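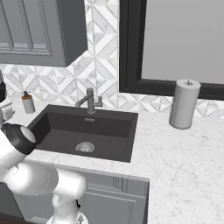 Dunkelgraues Unterbaubecken in weißem Marmor mit feiner grauer Aderung.

Tag der offenen Tür im Steinwerk Lau, Gronden

Das Steinwerk Lau öffnet einmal im Jahr seine Hallen und den alten Bruch am Nodmont. Im Juli waren wir zum ersten Mal dabei. Zu Hause steht die Küche an, und wir wollten vorher wissen, wie aus einem Block eine Arbeitsplatte wird. Außerdem wollten wir in den Steinbruch, der sonst geschlossen ist.

Die Anreise ist einfach. Von Colen fährt ein Bus bis Gronden Kirche, von dort läuft man eine Viertelstunde die Werkstraße hinauf. Mit dem Auto wird man auf eine gemähte Wiese unterhalb des Werks geleitet. Der Eintritt ist frei. Für den Bruch braucht man eine Karte, die es morgens am Tor gibt. Davon werden 200 ausgegeben, und als wir kurz nach zehn ankamen, war der Stapel schon dünn. Wer unbedingt hinauf will, sollte vor der Öffnung da sein.

Der Rundgang beginnt auf dem Blocklager. Die Rohblöcke liegen dort unter freiem Himmel auf Kanthölzern, jeder mit Farbe beschriftet: Herkunft, Maße, Gewicht, Richtung der Schichtung. Am Nodmont selbst wird seit langem nur noch ein grauer Kalkstein gebrochen, hauptsächlich für Treppenstufen und Mauerabdeckungen. Marmor und Granit kauft Lau zu. Auf den Schildern stand das auch so, was ich gut fand. Bei anderen Betrieben muss man danach fragen.

Halle 1 ist die Sägehalle. Die große Seilsäge lief während der Führung, mit viel Wasser und weniger Lärm als erwartet. Ein Schnitt durch einen Block dauert je nach Material mehrere Stunden. Das Wasser läuft in Rinnen zu einem Absetzbecken und wird wieder verwendet, der Schlamm wird gepresst und abgefahren. Gehörschutz lag am Eingang aus, für Kinder gab es Kapseln in passender Größe. An einer Wand standen aufgeschnittene Tafeln hintereinander in Gestellen. Man durfte sie anfassen und bekam den Unterschied zwischen geschliffen, poliert und geledert erklärt. Geledert heißt eine gebürstete, leicht wellige Oberfläche, die auf Fotos nach gar nichts aussieht und sich angenehm anfühlt.

Halle 2 war für uns der wichtigere Teil. Dort werden Küchenplatten, Fensterbänke und Waschtische zugeschnitten. Das Aufmaß kommt als Datei aus der Wohnung des Kunden, danach wird auf der Tafel gelegt, also entschieden, welcher Teil der Zeichnung wohin kommt. Bei Marmor mit kräftiger Aderung kann das einen halben Tag dauern, und viele Kunden kommen dafür selbst ins Werk. Bei ruhigem Material geht es schnell.

Zum Ausschnitt für die Spüle hatte ich eine Frage mitgebracht. Wir überlegen zwischen einem aufliegenden Becken und einem, das von unten eingesetzt wird. Beim Unterbau liegt die Schnittkante offen und muss sauber poliert werden, das kostet extra. Dafür lässt sich Wasser von der Platte direkt ins Becken wischen. Die schmalen Stege vor und hinter dem Becken sind die schwächste Stelle der Platte und werden beim Transport mit Schienen gesichert. Von weißem Marmor neben der Spüle hat man uns weder ab- noch zugeraten. Man müsse wissen, dass Zitrone und Essig matte Stellen hinterlassen, und sich dann entscheiden. Ein Musterstück, auf dem über Nacht Zitronenscheiben gelegen hatten, lag zum Vergleich auf dem Tisch. Die Ringe waren deutlich zu sehen.

Preise standen nirgends. Auf Nachfrage bekam man eine Spanne genannt und den Hinweis, dass ein Angebot ohne Plan wenig bringt. Das ist verständlich, eine Liste mit Preisgruppen hätte trotzdem geholfen.

Mittags gab es im Hof Linseneintopf und Bratwurst. Der Eintopf war gut, die Schlange lang. Schattenplätze waren knapp.

Um 14 Uhr ging unsere Gruppe zum Bruch. Der Weg führt über die alte Arbeitertreppe, 363 Stufen, ungleich hoch und ohne durchgehendes Geländer. Feste Schuhe sind Pflicht und werden unten kontrolliert - ein Paar in Sandalen musste umkehren. Oben steht man auf der mittleren Sohle und sieht in die Abbauwand. Die Bohrlöcher sind noch in Reihen zu erkennen, darunter ältere Keilspuren aus der Zeit vor den Maschinen. Abgebaut wird jetzt nur auf der Nordseite. Der südliche Teil ist seit Jahren stillgelegt und steht teilweise unter Wasser. Baden ist verboten, worauf mehrfach hingewiesen wurde.

Die Erklärungen im Bruch waren fachlich gut, aber für eine Gruppe dieser Größe zu leise. Wer hinten stand, hat wenig verstanden. Ein Blatt mit einem Querschnitt der Schichten wurde erst am Ende verteilt, zu Beginn wäre es nützlicher gewesen. Der Rückweg geht über die Fahrstraße und dauert länger, schont aber die Knie.

Am Schluss waren wir noch am Resteverkauf hinter Halle 2. Dort liegen Abschnitte nach Größe sortiert, bezahlt wird nach Gewicht. Wir haben ein Stück Kalkstein als Untersetzer und eine kleine Granitplatte zum Teigausrollen mitgenommen. Der Resteverkauf ist auch sonst geöffnet, immer montags am Nachmittag.

Für den Besuch mit Bruch sollte man einen ganzen Tag rechnen. Die Hallen sind ebenerdig und mit Kinderwagen machbar, der Bruch nicht. Parken, Toiletten und Beschilderung waren in Ordnung. Wegen der Küchenplatte fahren wir im Herbst noch einmal hin, dann mit Plan.

Kommentare (3)

steinlaus: Die Treppe war früher noch schlimmer, die unteren Stufen sind neu gesetzt. Danke für den Bericht.

Gast: Gibt es den Bus ab Colen auch sonntags?

kalkundkelle: Zur Spüle: Wir haben seit Jahren Unterbau in Granit und würden es wieder so machen. Die Fuge am Beckenrand muss man ab und zu erneuern.

Ähnliche Beiträge
- Wanderung um den Nodmont, mit Einkehr
- Papiermühle Colen: Besuch in der Schöpferei
- Markttag in Gronden
- Arbeitsplatten im Vergleich: Holz, Stein, Edelstahl

Kontakt | Impressum | Datenschutz | Nach oben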